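Notebook – coatings bench
September 2, 2019

Continued from the April entry on the grey primer. Same aim: find out why the Bestach panels lose gloss at the lower edge when the Bromar panels, sprayed from the same tin, do not.

Tin used was the Joshi two-pack grey, batch 182. Stirred by hand, then left to stand with the lid on. The old stirring paddle has a burr on it and was scraping the inside of the tin, so I filed it down first. If anyone finds bright flecks in the April panels, that is the likely source.

Panels degreased, wiped, wiped again with a clean cloth, racked upright. Edges taped on the Bestach set only. I had meant to tape both sets and ran out of the narrow tape. There is a new roll on order from Rovadach but it had not come by the time I wanted to spray. Treat the edge readings as not comparable between sets.

First coat went on without trouble. Flash-off 30 minutes, then the second coat. The gun spat once near the start of the second coat on Bestach panel 2. Marked on the back in pencil. Nozzle stripped and cleaned afterwards; there was dried hardener behind the needle seal. This should be part of the normal clean-down and is not on the sheet. I have written it on the sheet.

Racked for curing on the left-hand side, away from the door. The fan was off at the wall when I came back after lunch. I do not know how long it had been off. Switched it on and taped over the switch.

Film build by gauge, after zeroing on bare plate. The gauge drifts when it has been near the oven, so it was zeroed again between sets. Bromar panels were even from top to bottom. Bestach panels were thicker at the lower edge and the gloss fell with it, as before. That points to sagging on the rack and away from the paint, which would also fit the April results. The Bestach plate has the smoother finish and may simply give the wet coat less to hold on to.

Against that – the Bestach panels were sprayed second both times, when the mix had been in the cup longer. I have not separated those two things. Should have done so in April.

Cross-cut test on one panel from each set. No lifting on either. Tape pulled at a low angle, twice, fresh tape each time.

For the next run:
Spray Bestach first.
Lay half of each set flat for curing, half upright.
Tape all edges or none.
Rough up one Bestach panel with the fine pad before degreasing and keep it separate from the others.

Remaining mix weighed and disposed of, 274 g including the cup. Too much for two sets this size. Cut the mix next time, the hardener is the expensive half.

Gloss meter is due back to Rovadach for its yearly check. Take the last readings before it goes.
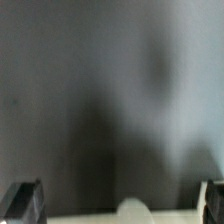

Spare cups and filters are now in the second drawer, under the masking paper. Gauge is back in its case, battery out.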